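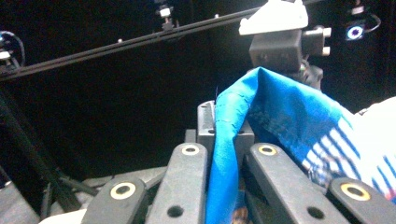

The Norkurbridge Novus is a college football program that plays its home games at Oder Field. Khải Khổng has been head coach since 2016. The team runs a spread offense and lines up with two backs on most downs.
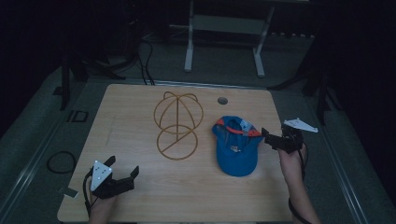 NORKURBRIDGE, May 2018 - Wiebke Eichhorn was named defensive coordinator, replacing a coach who left in February. She had spent two seasons as linebackers coach. Under her predecessor the defense gave up 1138 rushing yards

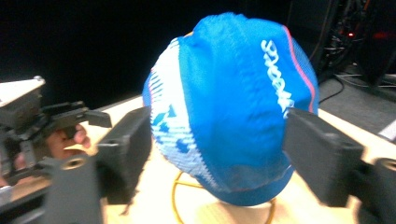 and 928 passing yards in conference play - the lower passing total of his tenure. The roster listed 27 returning players. Average home attendance was not published.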